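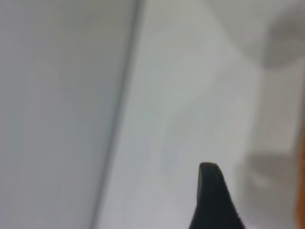
Gareck moves drinkware orders to new case sizes

28 Dec 2023

Gareck will change the way it packs stemmed glasses for hotels, bars and restaurants, the tableware supplier told its trade customers on Thursday. Wine, cocktail and champagne stems will ship in cases of 24 in place of the old cases of 36. Tumblers and water glasses stay as they are.

The smaller case is meant to cut breakage on mixed pallets. Stems packed 36 to a case were the source of most damage claims filed since August, according to Sheila Marsden, who runs trade orders at the company. "The bottom layer was taking too much weight," she said. "We tried thicker dividers first and it wasn't enough."

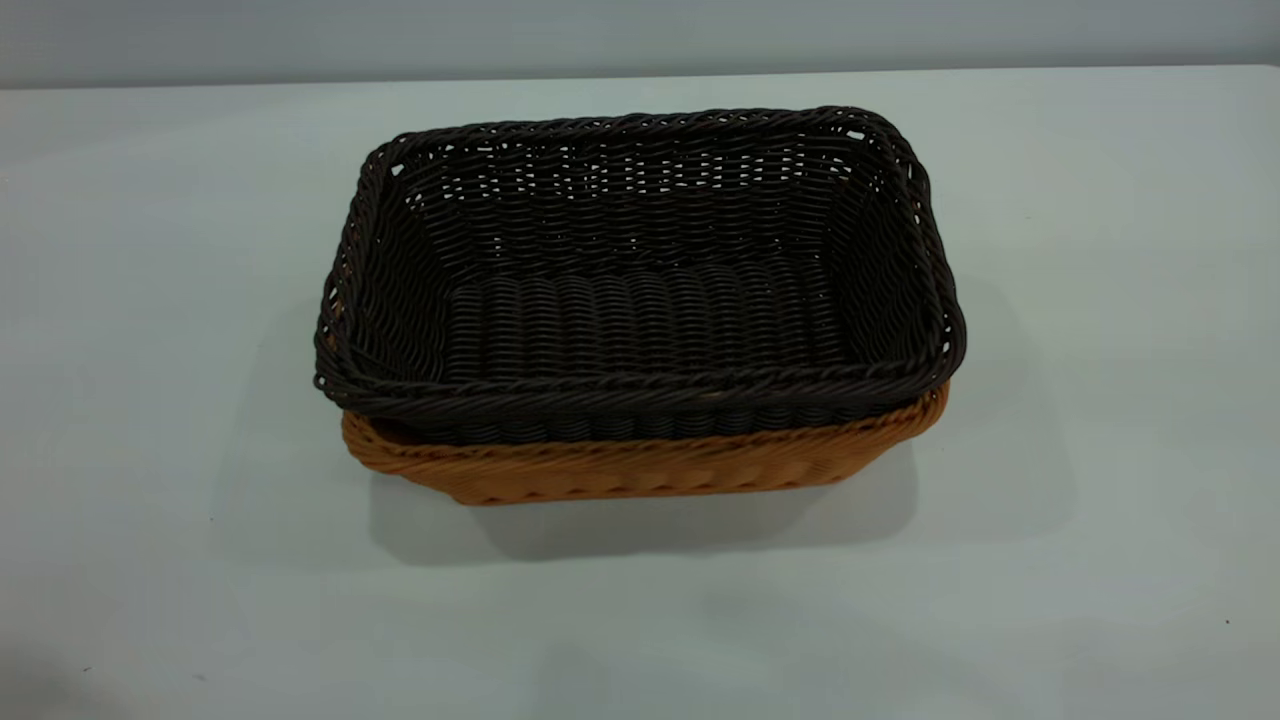

Gareck Trade Tableware Team

Prices per glass do not change. The minimum order for printed or etched glasses remains 200 pieces, and customers may split that minimum across up to 3 shapes as long as the artwork is the same. Sample sets are still sent out within 4 working days of a request.

Orders already confirmed will go out in the old cases unless the buyer asks for the new ones in writing. Item codes for the 24-piece cases end in the letter S, and both codes will show in the online catalog until the old stock is gone.
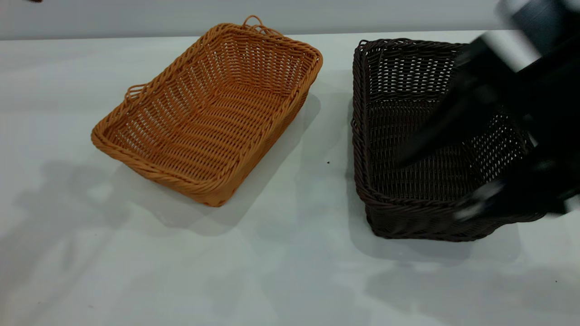
Buyers who store glasses in their cases should check shelf heights before reordering. The new case is shorter but slightly wider, and the Giso range — the tallest stems Gareck sells — has its own carton that does not stack with the others.

Jeptoo Kinyua, purchasing manager for the Flekanholm hotel, said her staff had asked for a lighter case more than once. "They carry these down a flight of stairs," she said. "I would have liked the change before the holidays, but we'll take it."

The Athumani line of colored glass is not part of the change. It is packed by a separate workshop, and Gareck said talks about its cases are still going on.
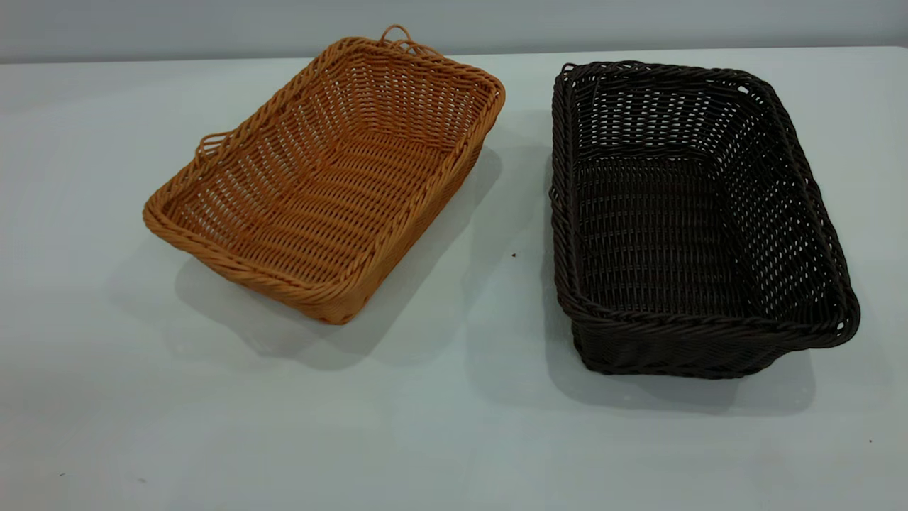 Damage claims

Claims for broken glasses must now be sent within 3 working days of delivery, with the case label and the delivery note number. Solomiia Stasiv handles claims for trade accounts. Replacements ship with the customer's next order, or separately if no order is open.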